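The cell at Illdale has 198 screws in it that matter, and the technician who looks after it can tell you which ones work loose. She asked not to be named, on the grounds that her mother still believes she has an office job.

We met on a Wednesday, at an hour when the kettle in the Plivport workshop was getting more use than the machinery. She had a hex key behind one ear and a second one in her hand, and spent some of our first ten minutes looking for the one behind her ear.

"People ask about the software," she said. "The software's fine. Ask me about cable clips."

So I asked her about cable clips. The cable on each arm has to follow the links through every pose without going tight, and the slack has to live somewhere. Too little and it tugs at the connector until the wrist servo drops off the bus. Too much and the loop catches on whatever the arm is reaching into. Her rule is to swing the arm by hand to its worst position, power off, and clip it there. The manual from Zuvo, who supply the servos, suggests clipping it in the home position. "I'd like to meet the person who wrote that," she said. "I'd bring the bag of connectors."

The bases get their own ritual. Both arms are bolted by their plates to one long aluminum rail, so if either plate creeps sideways, the pair no longer agree on where the middle of the table is. She checks the bolts every Monday with a torque wrench and draws a line across each head in paint marker. A broken line means someone has been helping.

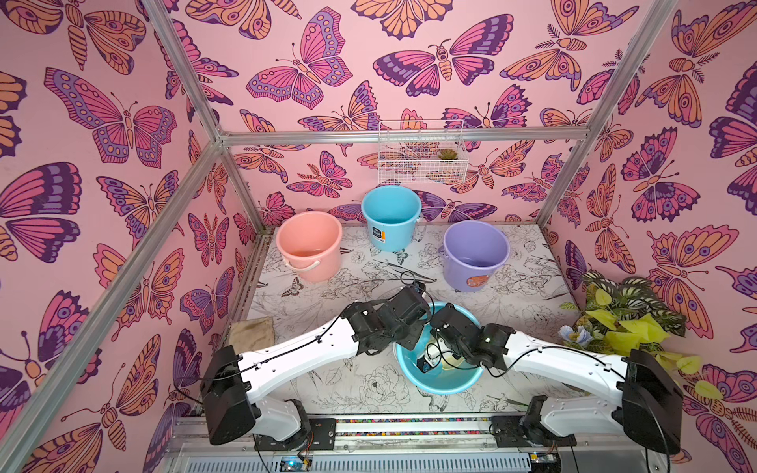
The night-shift operator, reached by phone, reckons the paint marker is overrated and that most of the trouble is in the grippers. By that account a gripper will go on closing quite happily with a stripped gear, only a little less each day, and the first sign is a run of dropped items that everyone blames on the camera. The operator's cure is to have each gripper squeeze the same block of foam at the start of a shift and write down the reading.

"That's my foam," the technician said when I passed this on. She does concede the point. The log now runs to 1,331 entries, and it caught the last two bad gears before anything was dropped.

Calibration she describes as the part of the job most like parking a trailer. Each joint is brought to its mark, zeroed and locked, beginning at the base and working out. Do the wrist first and you'll be doing the wrist again. A full pass on both arms takes her 53 minutes, or a whole morning if a visitor is talking to her. I took the hint for nearly a quarter of an hour.

The spares come from Marwat, in Plivport, who charge $489 for a complete wrist and will sell you the gear inside it only if you ring and sound sad. She has become good at sounding sad. There is a drawer of half-dead wrists under the bench – she calls it the organ bank – and most repairs start there.

I asked what she would change about the setup if someone gave her the money.

"Longer cables," she said, and went to answer the kettle.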